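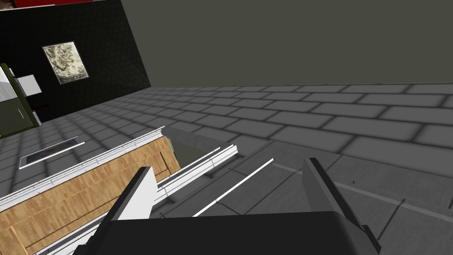 Old Kitchen Cabinets: Clean First, Decide Later

Home & Repair
3 min read

By Emese Hajdu

Many readers wrote to us after the last issue and asked the same thing: should I paint my wooden kitchen cabinets, or should I leave them? My advice is to wash them first and wait one week. In my own kitchen in Trundville I was sure that the doors were finished. They had a gray skin near the stove and the handles felt sticky. I had already bought the paint.

Then my neighbor Ilona Dobos came with a bucket of warm water and a little dish soap. We used soft cotton cloths, always along the grain, and dried every door at once with a towel. Wood does not like to stay wet. It took us one long afternoon for 18 doors and 4 drawers, and I must say the color that came out was very pleasant, like strong tea with honey. The paint went back to the shop.

For the corners of the panels, where grease collects, an old toothbrush is the best tool. Please do not use the rough side of a sponge. I did it on one door and the dull spot is still there.

If the finish is really worn, you can rub in a thin coat of furniture wax – thin is important – and polish it after twenty minutes. Try it inside a door before you do the front.

Luminița Furtună will show how to fix loose hinges in April, in the back room of the Fülöp hardware store. She needs to know who is coming, so please write your name on the list at the counter. You can bring one door from home, but take off the handle before, it scratches the tables.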